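When a Gripper Does Not Let Go: Notes on a Stalled Release

Posted 8 Jan 2021

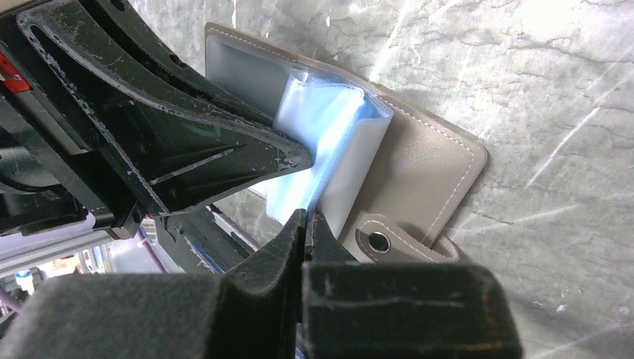

What should an operator do first when a gripper fails to release a soft item?
Stop the program and leave the item where it is. Pulling on it by hand while the fingers are still powered is how most of the minor injuries in this kind of work occur.

The remainder of this post concerns a fault we recorded on the Grullis cell, which handles small leather goods and their inserts. I am writing it up on my own page with the agreement of Chiharu Kinoshita, who is responsible for safety at the Kawaguchi workshop. The formal report is held there and is considerably longer.

The task is to take a thin, folded insert by its edge, place it in the sleeve of an open wallet and withdraw. Soft material is difficult at the pinch point. It bends, it slides over itself, and it gives the controller very little force to measure. A clear sleeve adds to the trouble by bending along with the insert, so that the fingers may close on both.

On cycle 2,270 of the endurance run the controller issued an open command and received confirmation that the fingers had opened. They had not. The arm then began its withdrawal with the sleeve still held and dragged the wallet across the work surface for 18 millimeters before the force limit stopped it. The operator on duty saw the wallet move and reached in with her right hand. At that moment the software attempted its automatic retry, and the fingers closed again beside her thumb. She was not hurt. The incident was nevertheless classed as a near miss, and the cell was shut down for the rest of the shift.

Two faults were found. The first was in the position feedback. The Stultix driver reported the commanded position of the fingers when the measured value arrived late, and a loose connector was making it arrive late with some regularity. The second was in our own procedure. The retry had been set to begin 600 milliseconds after a failed withdrawal, with no signal of any kind to the person standing at the table. I approved that setting in June, and I regret it.

The following changes are now in force:

Automatic retry is disabled whenever the guard is open.
A release is accepted only on a measured finger position. A late reading counts as a failure.
After any force stop, the drive is switched off at the panel before a hand enters the work area.
The connector is checked at the start of each shift and the check is signed.

The third of these has met with some objection, as it adds time to every stop. Ms. Kinoshita's position is that the time will be allowed for in the schedule, and I agree with her.

One matter remains open. Worn fingertips may hold a plastic sleeve differently from new ones - we have not tested this properly. A comparison using a fresh set is planned on the Midotum bench, with the same inserts and the same closing force. Until it is complete, the Grullis cell will run at reduced speed and only with a second person present.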